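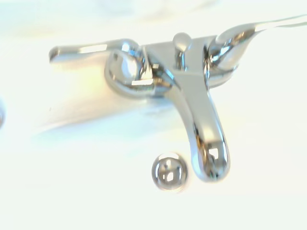 집에서 종이 지도 펴고, 고치고, 걸고, 지형 모형까지 만드는 법

2024년 8월 2일 | 살림과 작업대

여름만 되면 저희 집 벽에 붙은 지도들이 전부 울어요. 장마 지나고 나면 모서리가 말리고, 접힌 자리가 불룩해지고, 압정 꽂은 데는 구멍이 타원형으로 늘어나 있고요. 저는 여행 다녀온 지역마다 종이 지도를 한 장씩 사 오는 버릇이 있어서(주, 군, 섬, 가리지 않습니다) 이게 해마다 꽤 큰일이거든요. 그래서 그동안 부엌 식탁이랑 베란다 작업대에서 해 본 것들을 한꺼번에 적어 두려고 합니다. 망한 것도 같이 적을게요.

먼저 말씀드리면 저는 보존 전문가가 아니에요. 할아버지가 물려주신 백 년 된 지도라든가, 값나가는 고지도라면 이 글 닫으시고 지류 복원하는 곳에 맡기세요. 제가 만지는 건 관광안내소나 서점에서 산 요즘 인쇄 지도들입니다. 망쳐도 속만 좀 쓰린 것들이요.

접힌 자국 펴기

제일 많이 물어보시는 게 이거예요. 접이식 지도를 펼쳐서 벽에 걸고 싶은데 접힌 선이 격자로 남는다고요. 다리미부터 꺼내시는 분들 계신데 잠깐만요! 저도 처음에 다리미로 했다가 코팅된 해안선 부분이 번들번들하게 눌어붙었습니다. 바다 색이 거기만 달라졌어요.

제가 요즘 하는 방법은 이래요. 욕실에서 샤워를 하고 나면 김이 차 있잖아요. 빨래건조대를 욕실에 들여놓고 그 위에 지도를 넓게 걸쳐 둡니다. 물방울이 직접 떨어지는 자리는 피하시고요. 종이가 살짝 나른해졌다 싶으면(만졌을 때 바삭한 느낌이 없어지면) 꺼내서 평평한 바닥에 깔아요. 밑에는 흰 면 시트나 압지, 위에도 똑같이. 그 위에 합판이나 큰 도마를 올리고 무거운 책을 쌓습니다. 저는 백과사전 전집을 이 용도로만 쓴 지 오래됐네요.

하루로는 모자라고요, 이틀이나 사흘은 눌러 두세요. 중간에 압지를 한 번 갈아 주면 훨씬 빨리 마릅니다. 신문지는 잉크가 묻으니까 쓰지 마시고요. 키친타월도 써 봤는데 엠보싱 무늬가 지도에 그대로 찍혔어요. 산맥 위에 꽃무늬가 생겼습니다.

잉크젯으로 집에서 뽑은 지도는 김을 쐬면 번질 수 있어요. 구석에 젖은 면봉을 살짝 대 보고 색이 묻어나면 김은 포기하고 그냥 무게로만 누르세요. 시간은 오래 걸리지만 그래도 좀 나아져요.

찢어진 데 붙이기

접는 지도는 꼭 네 귀가 만나는 꼭짓점에서 먼저 구멍이 나죠. 거기가 하필 제가 찾는 동네 이름이 있는 자리고요. 투명 테이프는 붙일 때는 깔끔한데 몇 년 지나면 누렇게 변하고 끈적한 것만 남아요. 예전에 Grotel 시내 지도를 그렇게 고쳤다가 구시가 한복판에 갈색 띠가 생겼습니다. 강이 하나 더 흐르는 줄 알았다는 소리를 들었어요.

한지가 제일 낫더라고요. 얇은 한지를 손으로 찢어서 씁니다. 가위로 자르면 가장자리가 딱 떨어져서 그 선대로 또 꺾이는데, 찢으면 섬유가 삐죽삐죽 나와서 종이에 부드럽게 붙어요. 물붓으로 선을 긋고 그 선을 따라 당기면 잘 찢어집니다.

풀은 부엌에서 쑤시면 돼요. 밀가루보다는 밀전분이 좋고요. 전분 한 숟갈에 물 네다섯 숟갈을 넣고 멍울 없이 풀어서 약한 불에 계속 저어 주세요. 뿌옇던 게 반투명해지면서 주걱에 무겁게 감기면 불을 끄고 식힙니다. 식은 다음에 고운 체에 한 번 내리고, 쓸 때 물을 조금씩 타서 묽은 요구르트처럼 만들어요. 냉장고에 넣어도 며칠이면 쉬니까 조금만 만드세요. 저희 식구 중 하나가 이걸 소스인 줄 알고 데운 적이 있으니 뚜껑에 꼭 써 두시고요.

붙이는 건 지도 뒷면에서 합니다. 찢어진 곳을 앞에서 잘 맞춘 다음 뒤집어서, 풀 바른 한지를 얹고, 마른 붓으로 톡톡 두드려 공기를 빼요. 위아래에 종이포일을 대고 책으로 눌러 두면 끝. 양면에 다 인쇄된 지도라면 덜 중요한 쪽에 붙이셔야 하는데, 저는 보통 숙박업소 광고가 있는 면을 희생합니다.

뭘 묻혔을 때

먼지나 손때는 미술용 떡지우개로 살살 눌러서 뗍니다. 문지르지 말고 누르세요. 등고선처럼 가는 갈색 선은 세게 문지르면 제일 먼저 흐려져요.

기름 얼룩은 옥수수전분을 수북하게 덮어 놓고 하룻밤 두었다가 붓으로 털어 냅니다. 한 번에 안 빠지면 두 번, 세 번 반복하시고요. 완전히는 안 없어져요. 그래도 투명하게 비치던 게 많이 줄어듭니다. 커피는… 커피는 저도 방법이 없습니다. 제 산악 지도에는 고원 지대에 둥근 호수가 하나 있어요.

곰팡이 냄새가 나는 지도는 다른 지도랑 떼어 놓는 게 먼저예요. 비닐에 넣어 격리하고, 맑고 건조한 날 그늘에서 바람을 쐬어 줍니다. 직사광선에 널면 빨간색이랑 노란색이 먼저 날아가요. 도로 지도에서 빨간색이 날아가면 국도가 없어지는 거라 곤란합니다.

벽에 걸기

압정은 이제 안 써요. 대신 쓰는 게 두 가지입니다.

하나는 나무 졸대예요. 철물점이나 목재상에서 얇고 길쭉한 나무를 지도 너비보다 조금 길게 잘라 달라고 하세요. 위에 두 개, 아래에 두 개가 필요합니다. 지도를 졸대 사이에 끼우고 양 끝이랑 가운데를 작은 나사나 집게로 조입니다. 위쪽에 끈을 달면 족자처럼 걸려요. 아래쪽 졸대 무게로 지도가 알아서 펴지니까 장마철에도 덜 울고요. 나무가 종이에 직접 닿는 게 걱정되면 중성지를 띠로 잘라 한 겹 대 주세요.

다른 하나는 뒤판에 통째로 붙이는 건데요, 이건 되돌릴 수가 없으니 아끼는 지도에는 하지 마시고요. 저는 Stendeck이라는 재접착 시트를 썼는데 처음 올릴 때 위치를 다시 잡을 수 있는 게 좋았어요. 한꺼번에 다 붙이려고 하지 말고 이형지를 손가락 두 마디쯤만 벗겨서 윗변부터 맞추고, 나머지는 아래에서 조금씩 빼면서 마른 수건으로 밀어 내려갑니다. 둘이서 하면 훨씬 쉬워요. 혼자 하다가는 턱으로 지도를 누르고 있게 됩니다. (제가 그랬어요. 턱자국 남았어요.)

거는 자리는 해 안 드는 벽이요. 부엌 벽은 말리고 싶은데 저도 부엌에 하나 걸어 놨으니 할 말이 없네요. 가스레인지에서 멀리, 싱크대 물 튀는 데서도 멀리, 그리고 잃어도 되는 지도로.

높이도 좀 생각해 보세요. 그림은 눈높이에 거는 거라지만 지도는 다가가서 읽는 물건이라 저는 그림보다 한 뼘 낮게 겁니다. 자주 보는 동네가 눈앞에 오게요. 남북으로 긴 지도는 가운데를 기준으로 걸면 북쪽 끝은 까치발을 해야 보이더라고요.

두는 법

안 거는 지도는 말아서 보관하는데, 가늘게 말수록 나중에 펴기가 힘들어요. 굵은 지관 바깥에 지도를 감고 그 위에 종이를 한 겹 더 감아서 면끈으로 느슨하게 묶습니다. 고무줄은 녹아 붙으니까 안 돼요. 인쇄면이 안으로 가느냐 밖으로 가느냐는 사람마다 말이 다른데, 저는 안으로 맙니다.

접이식은 원래 접힌 대로 접어 두는 게 제일 낫습니다. 새로운 방향으로 접으면 그 선이 또 약해져요. 책꽂이에 세워 둘 때는 너무 헐렁하면 휘고, 너무 빡빡하면 뺄 때 표지가 뜯기고요. 저는 신발 상자에 지역별로 칸을 나눠서 세워 둡니다. 칸막이에 나라, 그다음 지방, 그다음 시군 순서로 적었더니 찾기가 편해졌어요. 처음에는 출판사별로 꽂았거든요. Østergaard 지도는 등이 죄다 같은 파란색이라 보기에는 정말 예뻤는데, 섬 하나 찾으려면 전부 꺼내야 했어요. 예쁜 게 다가 아니더라고요.

상자 안에는 실리카겔 봉지를 같이 넣으시고, 김에 들어 있던 건 김 부스러기를 잘 털고 넣으세요. 벌레 옵니다.

상자 겉에 목록도 붙이세요. 지역 이름, 축척, 발행 연도만 있으면 됩니다. 발행 연도를 꼭 적으시라는 게, 행정구역이 생각보다 자주 바뀌어요. 두 군이 합쳐지고 중심지가 옮겨 가고 하면 옛날 지도에서는 이름으로 찾을 수가 없어요. 저는 그런 지도에 포스트잇을 안 붙이고(접착제가 남아요) 종이쪽지를 끼워 둡니다.

자, 이제 지형 모형!

제가 제일 하고 싶었던 이야기입니다. 작년 11월에 시작해서 겨우내 베란다를 차지했던 Gikstead 지방 모형이요. Gikstead는 해안에서 출발하면 평지가 잠깐이고 금방 산이 벽처럼 올라가는 곳인데, 평면 지도로는 그 느낌이 도무지 안 나더라고요. 거기 살았던 Tove Bisgaard 씨가 등고선 지도를 한 장 보내 주셔서 덜컥 시작했습니다.

면적이 658제곱킬로미터예요. 10만분의 1로 하면 1킬로미터가 1센티미터니까 모형 면적이 658제곱센티미터, 대충 큰 접시 하나만 한 크기가 됩니다. 식탁에서 하기에 딱 좋아요. 처음부터 욕심내서 5만분의 1로 하시면 넓이가 네 배가 된다는 걸 잊지 마세요. 저는 재료를 다 사고 나서 깨닫고 축척을 바꿨습니다.

재료는 3밀리미터 코르크판을 썼어요. 폼보드도 해 봤는데 곡선을 자르면 속 스펀지가 뜯겨서 해안선이 지저분해지더라고요. 골판지는 싸고 단단하지만 옆면 골이 다 보이고요. 코르크는 칼이 부드럽게 들어가고, 틀려도 부스러기에 목공풀을 섞어서 메울 수 있습니다.

층을 어떻게 나눌지가 제일 고민이에요. 제가 받은 지도는 등고선 간격이 40미터였고 제일 높은 봉우리가 1,748미터라서, 선을 다 따면 마흔 장이 넘어요. 못 합니다. 그렇다고 똑같이 띄엄띄엄 고르면 낮은 쪽이 밋밋해져서 사람들이 사는 골짜기가 하나도 안 보이고요. 그래서 낮은 데는 촘촘하게, 해안선 다음에 80, 160, 240미터를 따고, 그 위로는 160미터씩 건너뛰어서 1,680미터까지 갔어요. 이렇게 하니까 13장으로 끝났습니다. 간격이 고르지 않으니 엄밀한 모형은 아니에요. 그래도 눈으로 보고 손으로 만질 때는 이쪽이 훨씬 그 동네 같았어요.

높이는 실제보다 두 배 남짓 과장된 셈인데 이 정도 과장은 해 줘야 산이 산 같아요. 축척대로 하면 제일 높은 봉우리가 2센티미터도 안 됩니다. 그러면 그냥 울퉁불퉁한 냄비받침이에요.

자르는 순서

지도를 층수만큼 복사합니다. 원본을 자르는 일은 없도록 해요, 제발. 복사할 때 배율이 조금씩 달라지는 기계가 있으니까 같은 자리에서 한 번에 뽑으세요. 복사본마다 그 층에 해당하는 등고선을 형광펜으로 따라 그리고, 바로 위층 선은 연필로 가늘게 표시해 둡니다. 이 연필선이 나중에 위층을 올려놓을 자리예요. 이걸 빼먹으면 산이 옆으로 걸어갑니다.

복사본을 코르크에 뗄 수 있는 스프레이풀로 살짝 붙이고 새 칼날로 자릅니다. 한 번에 끊으려고 힘주지 말고 같은 선을 두세 번 지나가세요. 좁은 만이나 골짜기는 칼을 돌리지 말고 판을 돌리는 게 편합니다. 칼날은 아끼지 말고 툭툭 분질러 가며 쓰시고, 부러뜨린 날은 빈 사탕 깡통에 모아서 테이프로 봉해 버리세요.

자른 조각에는 자르자마자 뒷면에 높이랑 북쪽 화살표를 적어요. 작은 봉우리 조각들은 정말 다 똑같이 생겼거든요. 저는 두 개를 바꿔 붙인 채로 칠까지 했다가 Bisgaard 씨가 사진을 보고 알려 주셔서 뜯었습니다. 부끄러웠지만 고향 산은 못 속이더라고요.

풀칠과 색칠

목공풀을 얇게 펴 바르고 아래층부터 올립니다. 서너 층마다 한 번씩 쉬면서 책으로 눌러 주세요. 다 쌓아 놓고 한꺼번에 누르면 가운데가 미끄러져요. 젖은 풀 위에서 조각이 슬금슬금 움직이는 건 눈에 잘 안 보여서, 저는 핀 두 개를 꽂아 고정해 놓고 말립니다.

계단을 그대로 두느냐, 메워서 매끈하게 하느냐는 취향이에요. 저는 계단파입니다. 등고선이 손끝에 걸리는 게 좋아서요. 메우실 분은 가벼운 벽 보수용 퍼티를 손가락으로 얇게 문질러 바르고, 마르면 고운 사포로 다듬으세요. 마스크는 하시고요.

색은 너무 초록초록하게 하지 마세요. 초록 물감을 바로 짜서 쓰면 골프장이 됩니다. 황토색을 많이 섞고 흰색도 조금 넣어서 낮은 쪽은 누런 초록, 중간은 마른 풀색, 위로 갈수록 회색이 돌게요. 석회암 산은 회색이라도 따뜻한 회색이라 노랑을 한 방울 떨어뜨리면 비슷해져요. 바다는 밑판에 칠하는데, 해안 가까이를 조금 밝게 해 주면 섬들이 떠오르는 것처럼 보여서 예쁩니다.

강은 가는 붓 말고 색연필로 그으세요. 저는 붓으로 했다가 강이 하류보다 상류에서 더 넓어졌어요. 길은 안 그렸습니다. 그리고 싶었는데 계단을 넘을 때마다 선이 끊겨서 포기했어요. 철도만 바느질 실을 붙여서 표현했는데 이건 꽤 마음에 들어요.

지명은 작은 종이에 써서 핀에 붙여 꽂습니다. 현지 글자에 점이나 빗금이 붙어 있으면 귀찮아도 그대로 옮겨 적으세요. 점 하나 차이로 다른 마을이 되는 동네도 있어요.

지구본 닦기도 잠깐

지구본은 대부분 종이를 조각조각 붙이고 코팅한 거라 물티슈로 벅벅 닦으면 적도 이음매부터 일어납니다. 부드러운 마른 천이면 충분하고, 끈적한 게 묻었으면 천에 물을 아주 조금만 적셔서 꼭 짠 다음 그 자리만 닦고 바로 마른 천으로 훔치세요. 이음매가 이미 들떴으면 아까 그 전분풀을 이쑤시개 끝에 찍어서 밀어 넣고, 종이포일을 대고 손가락으로 눌러 주시면 됩니다. 축이 뻑뻑할 때 식용유 치시는 분들, 나중에 굳어서 더 안 돌아요. 재봉틀 기름 한 방울이면 됩니다.

댓글로 주신 질문

Macario Quezada 님이 코팅(라미네이팅)은 어떠냐고 물어보셨어요. 산에 들고 다닐 지도라면 저는 찬성이에요. 물에 강하고 수성펜으로 썼다 지웠다 할 수 있으니까요. 다만 접을 수가 없고, 한 번 하면 끝입니다. 저는 원본 말고 필요한 부분만 복사해서 코팅해요. 집에 두실 지도라면 투명 보관 봉투가 낫고요.

Halvard Granström 님은 코르크판이 휜다고 하셨는데, 저도 겪었습니다. 풀의 물기 때문에 한쪽만 늘어나서 그래요. 밑판은 코르크 말고 합판으로 하시고, 쌓기 전에 코르크를 작업할 방에 며칠 꺼내 놓았다가 쓰세요. 이미 휜 건 오목한 쪽에 분무기로 물을 살짝 뿌리고 눌러 두면 꽤 돌아옵니다.

다음 모형은 섬이 많은 데로 하려고 지도를 고르고 있어요. 조각이 작아서 핀셋부터 새로 사야 할 것 같네요. 작은 섬 자르는 요령 있으신 분은 댓글 남겨 주세요!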